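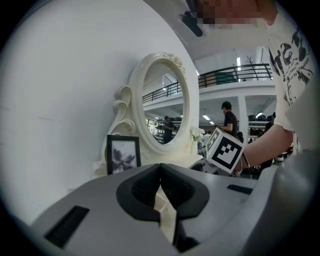

White vanity mirror with carved crown and side scroll – cleaning, wall gap, what goes in front

Forum: Furniture and Finishes > Painted and Carved Pieces

vwong_28
Looking for advice on an ornate white vanity mirror. Thick round frame, carved floral ornament at the top, scrolled bracket coming off the left side down toward the base. It stands on a dresser against a white wall. The seller listed it as a Brollunero but there is no label that I can find, so treat that as unconfirmed.

Three issues.
1. Dust packs into the carving at the crown and a dry cloth does not reach it.
2. The glass picks up the upstairs railing and the shelving across the room. I would like less of that.
3. I have a black picture frame (black-and-white flower print) at the lower left and white flowers to the right. My wife says the black frame is too heavy for that spot.

Vernon

gauthier_rejean
For the carving: soft natural-bristle brush, 1/2 inch, dry, working from the top down. Vacuum hose in the other hand with a stocking over the nozzle. Follow with a barely damp cotton swab in the recesses. No spray on the frame. Spray runs behind the ornament and sits in the joint where it is glued or pinned.

Do you know if the frame is wood or cast resin? It changes what you can use on stains.

vwong_28
Not sure. It is heavier than I expected but the back is sealed with paper and I have not cut it.

gauthier_rejean
Don't cut it. Tap the back of the bracket with a fingernail. Resin gives a short, dull click. If you still can't tell, treat it as resin and stay away from solvents. Alcohol will soften some of the paints used on those.

L.Paquette
I disagree on the damp swab. On matte white paint, moisture in the recesses leaves a tide line, and you see it more on white than on any other color. I had a Sawatzky frame with similar carving and had to touch up 28 separate spots after doing it that way. Dry brush only, once a month.

gauthier_rejean
Barely damp means wrung out and pressed on a paper towel first. I have done it for years with no tide lines. If the paint marks at that level of moisture, the paint was failing already.

L.Paquette
Possible. I would still test behind the scroll before doing the crown.

rcifuentes
On the reflection: a mirror on a dresser reflects whatever is opposite, so the variables are tilt and height. Put felt pads under the rear of the base and the glass tips forward, which drops the view. Start with one layer. Two is usually the limit before it looks wrong from the side. Check that it is still stable afterward – a top-heavy frame like that needs an anchor. I use a Pikham strap, the short one, screwed to a stud.

Moving the dresser along the wall will also shift the railing out of the glass, but then the shelving moves toward the middle. You have to pick one.

vwong_28
Tilt sounds easier than moving the dresser. The railing is black metal and runs diagonally through the glass, so even a small change should be noticeable. Would the strap show?

rcifuentes
Not if it goes behind the widest part of the frame. Keep it nearly horizontal. Slack straps do very little.

G_Despres
Regarding item 3, I side with the black frame. White mirror, white wall, white flowers: with no dark object the carving disappears at any distance. The print also repeats the floral ornament on top. Leave it, but keep it off the scroll bracket. Frame corners chip paint.

L.Paquette
Opposite opinion. The bracket is the best part of the piece and the black frame stands right where you want to look at it. Swap the two. Flowers on the left, print on the right.

G_Despres
Flowers on the left put water next to the painted bracket. You were the one worried about moisture.

L.Paquette
Use dried or artificial ones. Are they real, Vernon?

vwong_28
Artificial. From Truletti, bought the same month as the dresser.

G_Despres
Then the water argument is withdrawn. I still prefer the print on the left.

vwong_28
Update, April. Brushed dry first, then tested one damp swab behind the scroll. No line so far, but I have not touched the crown. Tap test was inconclusive. One layer of felt is in under the rear edge and the strap is ordered. The print and the flowers have traded places twice and we have not settled it.

gauthier_rejean
Wait 90 minutes and look at the test spot under a lamp held low to the side. Overhead light hides it.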